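Call for Test Knitters: Nillemari Table Runner and Coaster Set

Wisau is looking for test knitters for the Nillemari pattern, a table runner with matching coasters worked in slip-stitch rib. The test runs for six weeks, starting in July. The pattern is charted and fully written out, and both versions need checking.

What you will knit

One runner in either the short or the long size, plus 3 coasters. The short runner takes 581 yards of worsted weight cotton. The long runner takes over 600 yards. The cast-on is 131 stitches for both sizes, worked lengthwise on a long circular needle. Coasters are worked flat from leftover yarn.

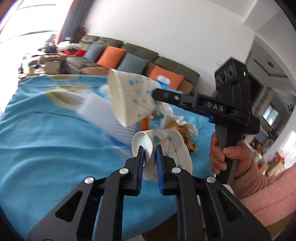
Requirements

Comfortable with slipped stitches, a provisional cast-on and mattress stitch
US 7 (4.5 mm) circular needle, 40 inches or longer
Smooth plied cotton or cotton blend; no chenille or bouclé
A kitchen scale that reads in grams
Access to email for chart corrections

Swatches must be washed and dried flat before measuring. Please report gauge over 4 inches in both directions, unblocked and blocked. Row gauge matters more than usual in this pattern, as it sets the finished width of the runner. 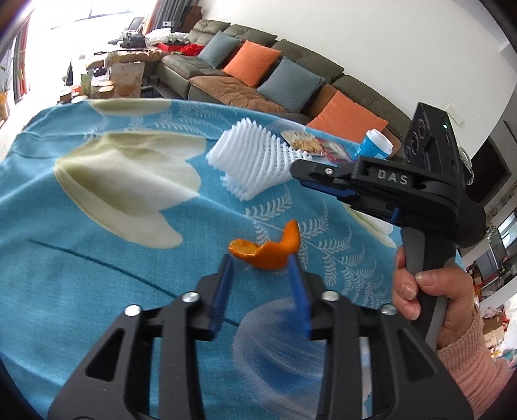

Testers also weigh the yarn before casting on and again after binding off, so that the yardage for each size can be corrected. Record the row number where you join each new ball. Errors in the chart should be reported by row and stitch number – a marked-up copy of the page is fine.

Compensation

Each tester receives the final pattern, one further Wisau pattern of their choice, and a credit toward Imevard cotton. Yarn for the test is not supplied.

To apply

Send your gauge on a recent cotton project, your preferred size and the yarn you plan to use through the contact form. Put "Nillemari" in the subject line. Places in the long size are limited.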